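Clearing off the white table this week. It's been the dumping spot since we moved into the Xaba Street place and I'd like to eat at it again before November.

Rule for myself: everything on it gets a home, goes in the giveaway box or goes in the bin. No "later" pile. I've had a later pile since the last move.

First up is the oval basket, the amber-orange plastic one with the loopy edge. My aunt had one like it for bread rolls. Mine has held keys, batteries and mail, usually all at once. It's staying, but for fruit only.

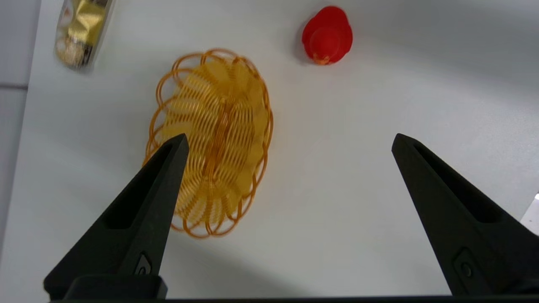

Giveaway box is half full already. Two mugs, a lamp cord with no lamp, a jigsaw puzzle (1000 pieces, and I'm not checking). The Gornoneo shop on the corner takes most things if you bring them in before 11.

The red rubber duck goes back to the bathroom. It's been in three rooms this month. The gold foil thing in the clear wrapper goes in the cupboard with the other treats, up high where I'll forget it.

Paper was the slow part. Warranty for a kettle I don't own any more, a parking receipt, the Grustholm catalogue from two winters ago. All recycling. I kept the lease and the dentist card.

Pens next. I tested every one on the back of an envelope and 9 were dead. Those are gone. The good ones are in a jar by the phone charger, and I'm not buying more until the jar is empty.

That leaves the white stylus pen with the silver band. It isn't much use in the jar with the ink ones, so I'm thinking the drawer with the tablet. The trouble is I never open that drawer.

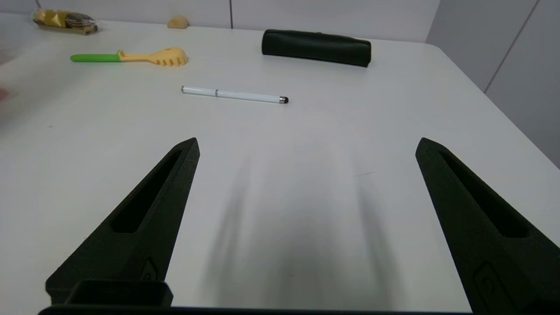
Jacobus Modise says to keep a stylus with the tablet itself, held on with a wide elastic, and skip the drawer. He lost two in drawers before he started doing that.

Fair enough. I've got elastics - they were in the basket, under the mail. Doing that tonight.

Table gets a wipe with warm water and a bit of dish soap, then the fruit basket goes back on and nothing else. Hallway shelf is next. It has all my Fimimow boxes on it, so that one might take the weekend.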